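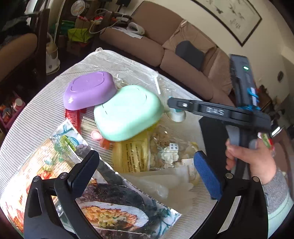
Drotano hand-held gripper, blue pad version: read the fault notice before ordering

13 shares | 10 comments

The Drotano is a two-finger gripper you hold and squeeze, used to record picking and placing before the same job is handed to a robot arm. We have sold it at Rotuvham since it came out and we still like the handle. The blue pad is another matter. Anyone buying one from us should know what has gone wrong with it and how little has been settled.

The fault

The blue pad creeps. With repeated squeezing it works its way sideways on the finger until part of its grip face hangs past the edge. Light items then roll out of the fingers. Hard, flat-ended items do something worse: they hold for a second or two and then shoot out to the side. One customer had a plastic case hit a pair of safety glasses. The glasses did their job, and we would like everyone to take the hint.

Rusnák, who make the pad, rate it for 3,000 squeezes. Our bench unit was creeping at 700. We sent it back in February and were told that the screw at the base of the finger had been left loose. It hadn't. We had tightened it to the figure on their own sheet, and we have asked twice how a loose screw would move a glued pad. No answer so far.

The revised pad

Rusnák now ship a pad with a new adhesive and describe the problem as "resolved." Maybe it is. The test report they sent covers foam cubes and nothing else, and people do not buy a gripper to pick up foam cubes. Real work means slick lids, snack bags, little packets, bottle caps, all piled on top of each other and all slipping in their own way.

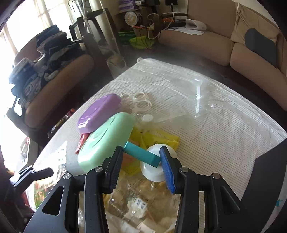

Blue pad against the end of a teal block. Flat ends like this are the ones to be careful with.

Until somebody shows us a proper test, we are treating the revised pad the same as the old one.

If you already own one

Stop using the blue pad on glass, blades or anything under pressure.
Wear eye protection, and keep other people's faces away from the sides of the fingers. Two operators working one table should not stand shoulder to shoulder.
Draw a pencil line on the finger along the edge of the pad. Check it before each session. If the pad has left the line, take it off.
Do not add your own glue. Rusnák will refuse the claim, and the cleanup is miserable.
Recordings made with a shifted pad are suspect. A robot trained on them will learn to reach for a grip that isn't there — we would throw them out.

What we are selling

The gripper with black pads on both fingers is in stock and we have no complaints about it. It has less bite on thin bags. The blue pad version can still be ordered, but only with a spare set of black pads in the box at no charge. Returns for creep are accepted at our Flarnside counter with or without the packaging.

Notice last changed March 10, 2024. The pad rating printed on the carton is the maker's number. We do not stand behind it.

10 comments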